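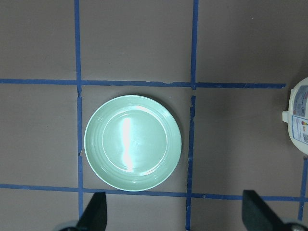 A shared lunch does more for older residents than a delivered one, Sistitz was told when it sat down with the coordinator of the Skelberg lunch program, and the difference shows up in attendance long before it shows up in anyone's health records.

The program began with one sitting a week. It now runs 3, and last year it served 1,408 meals to residents over 65. The coordinator asked that the interview deal with the work and leave out names, a request we have respected.

"People assume we are in the business of food," the coordinator said. "The food has to be good, and we take it seriously. But most of our members can cook. They had stopped wanting to cook for one."

Membership stands at 134. New members are usually referred by a neighbour or a family doctor, and each is telephoned before the first visit. They are asked what they eat, how they will travel and whether they would prefer a small table.

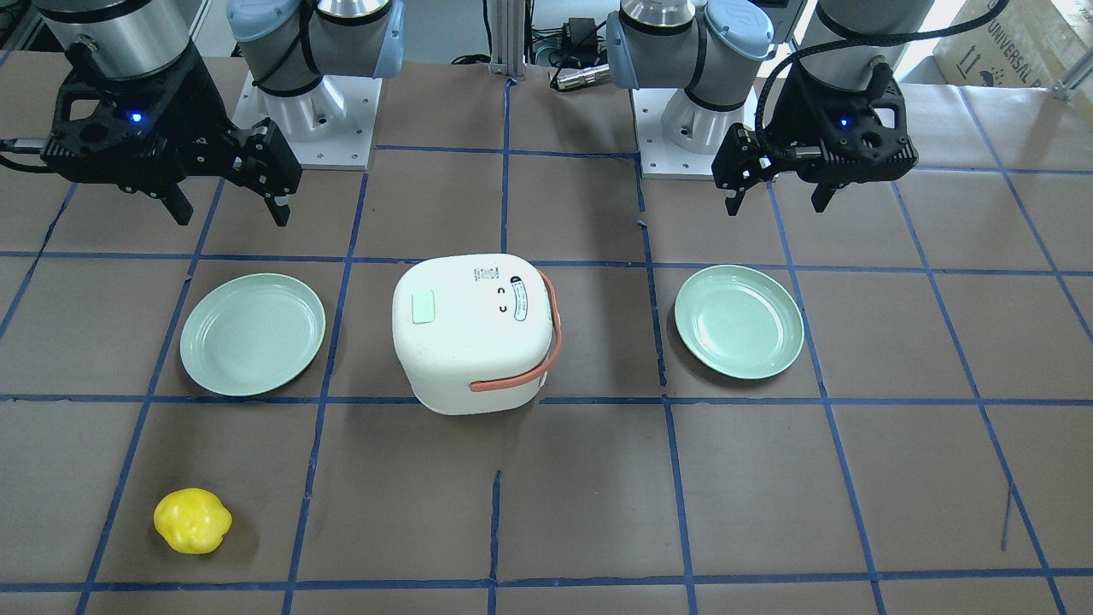
The bus is the real problem, one member wrote to us after we announced the interview, and no change to the menu will help a person who has no way home at two o'clock.

The coordinator did not dispute this. "We lost members when the midday route was cut. Some of them now share rides, which works until the driver has a cold. We have asked for the route to be restored in winter and we are waiting for an answer."

Seating has also been reconsidered. Members once chose their own places, and newcomers tended to end up near the door. Since April, hosts have met each new member on arrival and introduced them to a table. The change drew complaints from several long-standing members, who felt their usual seats were under threat. Those seats were kept.
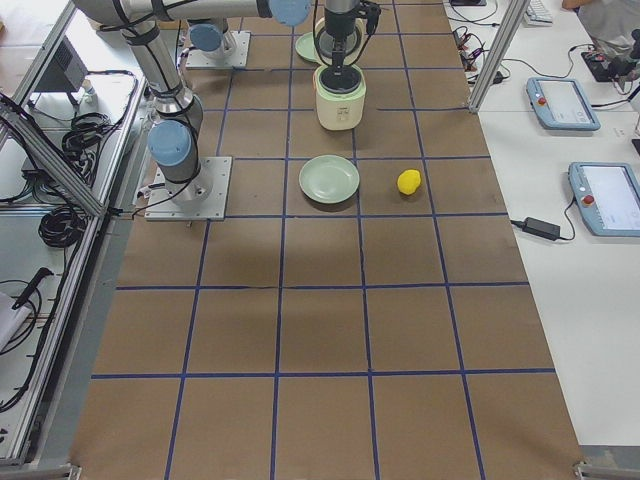
Reading time: 4 minutes

Asked about cost, the coordinator said that members pay what they can toward each meal and that the balance comes from a grant administered by Breltia. The present grant ends next winter. "We can plan a menu for a month. We would like to be able to plan it for a year, and buy accordingly."

Evening meals have been requested many times. The coordinator was cautious, noting that the kitchen is let to a choir on weeknights and that many members do not care to travel after dark. A trial on Sunday evenings is being considered.

"If you ask what I would change first, it is still the bus," the coordinator said. "After that, better soup bowls."

Residents of Skelberg who wish to attend may leave their details at the library desk. Dietary needs should be noted on the form.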